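Keeping the Signal Up on Kilach Ridge

October
By Định Kim

The Kilach Ridge relay station has carried radio service to the Ayala valley for 28 years. Its operations supervisor, Rutilio Manríquez, met with us at the Bimwood office to discuss the new tower.
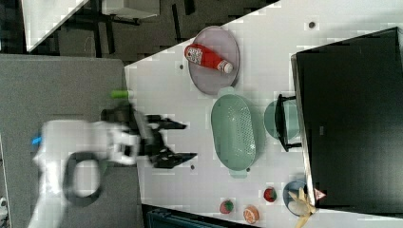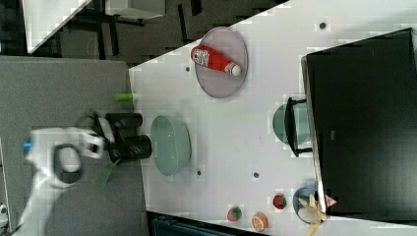
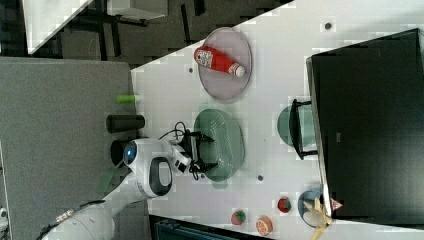

Mr. Manríquez said the present mast, at 300 feet, no longer has room for added antennas. "We have three tenants waiting for space," he said. "The county's dispatch channel comes first."

The replacement will stand slightly north of the old one. Both will operate together for about 8 weeks — a period he described as "the part I will lose sleep over." FM listeners in Jilham may notice reduced power at night while the lines are moved.

Asked about winter access, he was direct. "The road closes when it closes. We keep fuel and a cot up there."

The old mast will be taken down in sections after the final inspection.

Comments

ridgehiker: Will the trail past the gate stay open?

M. in Jilham: We lose the FM station every time it rains. Hope this helps.

Related
Ayala Valley Dispatch Channel Moves to New Frequency
Kilach Road Winter Closures
A Short History of the Bimwood Transmitter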